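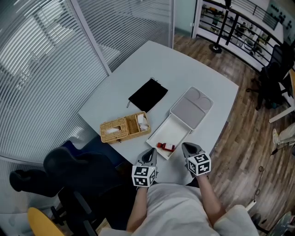
Elba Ulloa wrote in to ask how other student groups keep their practice objects in order, because hers spend half of every session hunting for things. "We own plenty of boxes," she said. "What we don't have is anything that goes back to the same place two weeks running."

The tips on this page come from the robotics club at Wutthorpe, which has had the same trouble. Most of them work just as well on a kitchen counter or a garage bench.

Setting up the table

Clear everything off before the first run, including drinks and phones. Wipe the top with a damp cloth and then a dry one. Sticky spots drag on tissue and fabric, and you will blame your grip for it.

Keep the number of objects low. Four is plenty for a beginner, and a drawer unit counts as one. If the task is putting something away, put out the thing and the place it goes, plus one or two others to work around.

Sit so your forearms can move without hitting the table edge. If your shoulders are up by your ears after ten minutes, the chair is too low.

Small drawers

Cheap plastic drawers stick at the corners. Rub a plain white candle along both runners, slide the drawer in and out a few times, and wipe off the crumbs of wax. Ours at Wutthorpe needed it again in April. Do not use cooking oil. It collects dust and goes gummy.

A light drawer unit slides away from you when you push the drawer shut. A square of rubber shelf liner under it cures that. Cut it half an inch smaller than the base so it doesn't show or catch. Double-sided tape also works but leaves a mess on a painted table.

Pull the drawer out only as far as you need. Past the halfway point most of them tip forward, and then everything rolls to the front.

Bottles

Little bottles should be empty, rinsed and dried with the cap off overnight. If you want some weight in one, use dry rice. A bottle lying on its side is harder to pick up than one standing, so begin with it standing and lay it down once the group is getting it right most of the time.

Labels peel at the corner first. Go over the seam with clear tape, one layer only. Two layers make a ridge that the jaws of a gripper will catch.

Tissue boxes

Woven boxes look nice and shed. Run a hand over a new one and snip any loose ends flush with nail scissors. For cleaning, use a dry paintbrush. Water gets down into the weave and takes days to leave.

Used practice tissues can be smoothed out and put back several times before they get too soft. Trestthorpe, the other club in our league, switched to cut-up cotton handkerchiefs and has been through one pack all year. They don't behave quite like tissue – they are heavier and they don't tear – so practice with the real thing before a competition.

Velvet pouches

Velvet picks up every bit of lint in the room. Wrap tape around your hand, sticky side out, and pat. For flattened pile, hold the pouch over a steaming kettle for a few seconds and brush it with a soft toothbrush. Keep your fingers out of the steam.

Tie a small knot at the end of each drawstring so it can't slip back into the hem. If it does, fasten a safety pin to the end and work it through again.

Grippers and markers

If your hand-held grippers carry printed marker patterns, treat the patterns like photographs. Dry microfiber cloth, no spray. A scuffed or shiny patch can spoil the tracking and it takes a long time to figure out why. Reprint on matte paper and glue with a glue stick, working from the middle out.

Rest grippers on the table when you stop to talk. Holding them up tires the wrists and people get sloppy.

The session log

Tian, our log template, is a single sheet. It has a line for the objects on the table, a line for who was working, and a box for anything that broke. Fill in the first line before you start. Our log from 18 November 2023 shows 26 tries at the drawer task, of which seven were thrown out when we found we had been using the wrong bottle.

Putting away

Stop at 1645 if the room closes at five. Each task set goes into its own zip bag or shoebox with a list taped inside the lid. We call our shoebox system Fivari, after a sticker that was already on the first box.

Coil cables loosely and fasten them with a strip of hook-and-loop tape. Hang them up if you have a hook.

Elba, for your group we would start with the lists in the lids and leave the rest until next term. Print two copies of each, as the first one always gets written on.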